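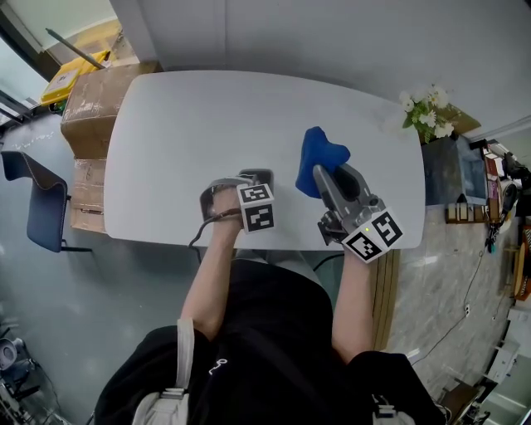

Rirnska Hand Pair, two-hand demo kit

Item no. 881
Ships: in stock, leaves our shop the next working day if ordered before 2 p.m.
Sold as a pair only. Single spares, see bottom of page.

Show the robot the job with your own hands. Pick up the pair, do the task, put them down. The Rirnska software turns the session into hand paths and finger openings your arms can train on. No robot needed in the room while you record.

Good for folding, sorting, packing, handing a part from one hand to the other. Soft stuff too — sponges, cushions, cloth, bagged goods. Less good for anything smaller than a pea. Use the Ramov fine tips for that (sold separately).

What's in the box
2 hand-held grippers, left and right
Marker cubes, fitted and checked before shipping
2 data cables
Backpack with recorder and battery
Spare finger pads, one set
Printed setup sheet

Specs
Weight, each hand: 638 g without cable
Recording time per charge: roughly 133 minutes, both hands running
Storage: 300 sessions at default settings, then offload
Finger pads: ribbed, swap with no tools
Works with: Dorkia arm controllers, Soomro bench arms (firmware from April or newer)

Setup, short version
Backpack on first. Straps snug. Then plug in the hands, left to left. Wait for the green light on each. Touch the fingertips together once, hold still for a slow breath, start. If the light blinks the cable is not seated, push it untill it clicks.

Keep the marker faces clean and uncovered. Don't put stickers on them, don't write on them. Fingerprints are fine, wipe with a dry cloth. Long sleeves over the cube are the number one cause of bad sessions we get sent.
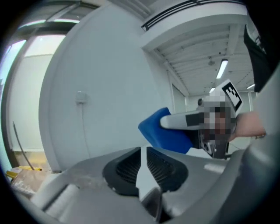 Marker and hand, seen from the partner gripper.

Two hands see each other
Each gripper has its own wide camera, so when the hands come close one can pick up the marker on the other. Helps most with handoffs and folding, where the view from above gets blocked by your own arms. Nothing to switch on, it's in the default profile.

Room and light
Ordinary office light is OK. So is daylight from a window. Direct sun on a marker washes it out, turn the table or pull the blind. Plain table top is easiest. Clutter further back in the room does no harm as long as it stays put during the session.

Remote control mode
Same pair can also drive two arms live. Needs the Soomro link box, not included. Start at half speed please. Live mode drains the battery faster, plan on swaping packs around lunch.

Which pads do I want?
Gray ribbed — standard, fitted. Most jobs.
Smooth — glass, film, glossy boxes.
Ramov fine tips — screws, clips, small connectors. Recalibrate after fitting, takes a couple minutes.

Returns and repair
Return unused within a month, original box. Cracked cubes we replace, don't glue them, the angles go off and the paths come out bent. Send the whole hand in with its cable.

Spares
Single hand, left or right — ask for price
Pad set, ribbed or smooth
Data cable, short or long
Backpack battery
Marker cube, shop fitted only

Quantity pricing from four pairs up. Use the quote form and put the item number in the subject line.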